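Workshop notebook, Sunday, 4 p.m.

Astedport hall, open-air stage. Soundcheck with the Zasden chamber orchestra, strings and two horns. Seating plan is for 400, so the delay speakers stay off.

Measured the stage with the shell panels at the old angle. Cellos came back muddy, mostly a buildup near 46 Hz whenever the basses doubled them. Moved the bass risers forward and took the carpet out from under them. Better in the front rows, no change at the back wall.
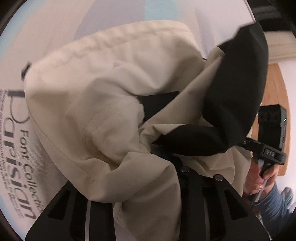 Second pass with the panels opened by 4 degrees. Violas now audible from the side seats. Horns still bounce off the left wing – try the felt screen from the Landry concerts before changing their position again. Rolled off the spot mic on the harp above 1000 Hz as a test, did not like it, put it back.

Liette Tremblay wants the soloist without amplification in the slow movement. Possible if the wind stays low. Flulter recorder ran the whole time, files not yet named.

To do: retune the monitor for the conductor, mark riser positions with tape, ask for the August stage plot.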